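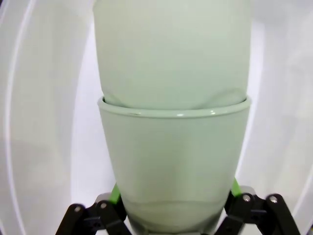

Figure 4.1. A mint-green cup with a rounded, glossy rim. A second pale green piece sits in its mouth.

Chapter 4
Shapes That Stack

Look at the cups in your own kitchen. Many of them are wide at the top and narrow at the bottom. We say that such a cup is tapered. This shape is so common that we stop noticing it, but it decides how the cup is stored, how it is carried and how it is packed for sale.

Two straight cups of the same size cannot go one inside the other. Two tapered cups can. The bottom of the first cup enters the mouth of the second and goes down until the walls meet. We call this nesting. In this chapter you will learn to measure the taper of a cup and to calculate the height of a nested stack.

The rim is also important. It makes the mouth stronger, and it gives the fingers a place to hold when we want to separate two cups — something that is not always easy.

4.1 A first problem

Tincuța Costache packs cups for a small shop, Bostilik. One cup is 100 mm high. Each cup added to the stack makes it 18 mm higher. Her box is 200 mm high inside. How many cups can she put in one stack? Write your guess before you calculate, and keep it for Section 4.3.

Now think of the same cups without nesting. Each one stands upright and takes its own place on the table, as the green cups do in Figure 4.2. It is easy to take one — but the table fills quickly. 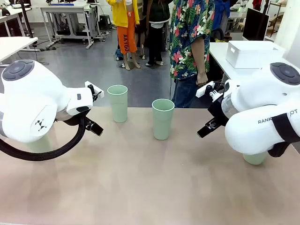

4.2 Measuring the taper

For this section you need a ruler, a sheet of paper and one tapered cup. Put the cup upside down on the paper and draw a line along its rim. Then turn it over and do the same with its base. Measure both circles across the middle and write the two numbers in your notebook.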